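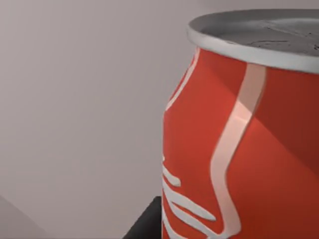
Plaltwood Home Energy Monitor, by Gosard

Single-phase and three-phase versions in stock. Dispatched from our Omside workshop, usually the next working day.

I'll start with what it does, as I get emails every week from people who've bought some other gadget and expected it to cut their bill on its own. The Plaltwood clips round the main cable next to your meter, measures how much electricity is going through it, and sends that to a little display you can stand on a shelf. It turns the reading into kilowatt hours, pounds and kilograms of carbon dioxide. You look at it, you go round the house finding out what's on, and you turn things off (or you don't, but at least you know!).

I had the first one running in my own hallway for a whole winter before we sold any. My house used 3432 kilowatt hours the year before I fitted it, which I'd always thought was fairly modest for a family that doesn't own a tumble dryer. Then I saw the number on the display at one in the morning with everybody in bed and the lights out, and it was stuck well above where I thought it should be. I spent the next hour in my dressing gown pulling plugs. The big one was an old freezer in the garage with two bags of peas in it. The towel rail came second. I had no idea the towel rail was even on.

The carbon reading

This is the bit I'm fondest of and the bit that gets the most questions. Most monitors multiply your units by one fixed number and call it carbon. That's fine as a yearly average, but the grid is much cleaner on a windy night than at teatime on a still, freezing Monday, so a fixed number can't tell you when to run the washing machine. The Plaltwood picks up the regional grid forecast over your wifi every half hour and uses that. The coloured bar down the side of the display goes green, amber or red to match, and you can see the next few hours as a row of little blocks along the bottom.

If your wifi drops out it falls back to a fixed figure and shows a small "F" in the corner. It isn't broken, it just can't hear the forecast. It'll catch up by itself when the connection comes back.

I wouldn't use the carbon figure for anything official. If you're a business and you have to report your emissions you'll want the published yearly factors and your meter readings, and I'm happy to tell you so before you spend any money with us. For deciding whether to put the dishwasher on now or after the ten o'clock news, though, it's lovely.

What's in the box

The display, with a fold-out stand and a screw hole if you'd rather hang it
One clamp sensor (three if you've ordered the three-phase version)
The transmitter, which takes two AA batteries, included
A USB lead for the display, but no plug, as I've never met a house that was short of them
A printed guide, eight pages, in type you can read without your glasses

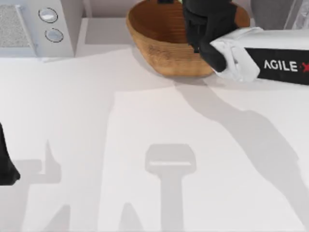

Words by the owner of Gosard, Omside. Page last tidied up in July.

Fitting it

You don't cut or unscrew anything. The clamp opens like a clothes peg and closes round one of the two thick cables coming out of your meter. Only one of them, please! If you clip it round both, the readings cancel out and you'll get a very cheering zero. The guide has a drawing. The transmitter hangs next to it on its strap, you press the button on the front until the light blinks, and then you've got a couple of minutes to stroll back to the display and press the same button there.

If your cables are buried in the wall, or the insulation looks cracked or scorched, leave it alone and ring an electrician. The same goes for meter cupboards you don't have a right to open, which catches out quite a few people in flats.

The range is about 80 feet indoors. Thick stone walls and metal meter cupboards eat into that. If yours is a long old cottage with the meter at the far end, get in touch before ordering and I'll tell you whether I think it'll reach.

Solar panels

Yes, it works with solar, but you need the second clamp (sold separately, drop-down menu near the price). With one clamp the display can't tell whether power is coming in or going out, and on a sunny day it'll tell you you're using loads when you're giving it away. With two, you get a separate line for what the roof is making. Pair that with the green bar and you'll turn into the sort of person who boils the kettle by the weather. I have.

The Kozłowski case

We do an optional wall case, the Kozłowski, made from recycled plastic with a clear lid. It's splashproof, so people use it in garages, sheds and boat houses. It fits the current display only. If you've got one of the early ones with the round corners it won't close, and I'm sorry about that, we changed the shape and didn't think.

Sending it back

You've got the usual time to change your mind, and the guarantee is three years on everything except the batteries. If something goes wrong after that, ask anyway. We mend them here on the bench, and we keep screens, clamps and buttons for every version we've sold. I'd far sooner post you a new screen than have the whole thing go in a skip. Old monitors from any maker can come back to us for recycling too, just write "old kit" on the parcel.

Ordering

Part number 1279 for single-phase. For three-phase, pick it from the menu and the part number changes by itself. Schools and housing groups taking 10 or more get a lower price, so email us first and don't go through the basket, as it isn't clever enough to work out the discount.

Postage is free on the UK mainland. We pack in cardboard and paper tape.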